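Kostoseck opens hand-guided training bench for folding clothes

17/03/2020

Kostoseck has started teaching its two-finger arm to fold clothes by having people steer it through the job, the company said on Tuesday. The work is being done at its Plirach site, where one bench has been set aside for garments.

An operator holds a pair of handles at a desk next to the bench, and the arm copies what the hands do. Squeezing the handles closes the fingers. Each run is saved with the positions of the joints and the pictures from a small camera at the wrist, and the saved runs are then used to train the control software, named Clastetti.

The team has kept 1040 runs so far. Another 188 were thrown out, most of them because the cloth slipped on the way up or the operator stopped halfway and began again. A run on a single garment takes 24 seconds when it goes well. New operators are slower – the first day is spent on picking up and putting down, with no folding at all.

Jamshid Asadi, who leads the project, said garments were chosen because written instructions had given poor results. A shirt never lands the same way twice, he said, and the old program looked for corners that were often tucked under something. With the handles, an operator can see the problem and work around it, and the recording keeps the whole correction.

Sports jerseys make up a large part of the set. They have slick panels, stiff printed numbers and trim that does not bend like the fabric next to it. Asadi said the numbers cause the most trouble, as a fold across the print tends to spring back open. Operators have been told to press the fold with the side of one finger before letting go.

The bench is covered in a gray woven cloth. An earlier hard top let thin fabric slide away from the fingers, and 171 runs made on it are stored apart from the rest and will not be used for training.

Kostoseck also tried moving the arm directly, with a person holding it by the wrist. That method is still used for boxes and trays at the Venter plant. It was dropped for clothing after a few weeks because the person's sleeves and hands kept getting into the camera view, and the software learned from those too.

No date has been given for running the arm on its own outside the lab. The company plans to test it on mixed laundry in July, with an operator at the handles ready to take over. Towels and pants will be added before then. Socks are not planned.

A second bench with the same handles is on order for Plirach. Operators work in pairs and change places every half hour, one steering and the other laying out the next garment. Kostoseck said it would publish the rules it uses for keeping or dropping a run, but not the recordings. 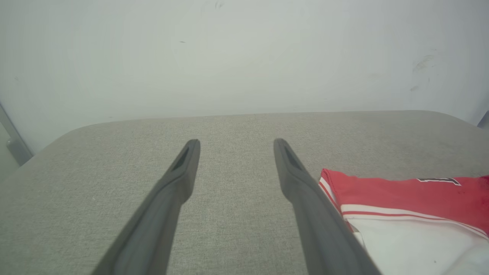
One reader, Mirela, writes that the discarded runs should be kept and labeled as well. At her workplace the arm was only ever shown clean grasps, and when it missed one it had no idea what to do next. She would also like to know if left-handed operators get a different setup, as the handles she has used were all made for the right hand.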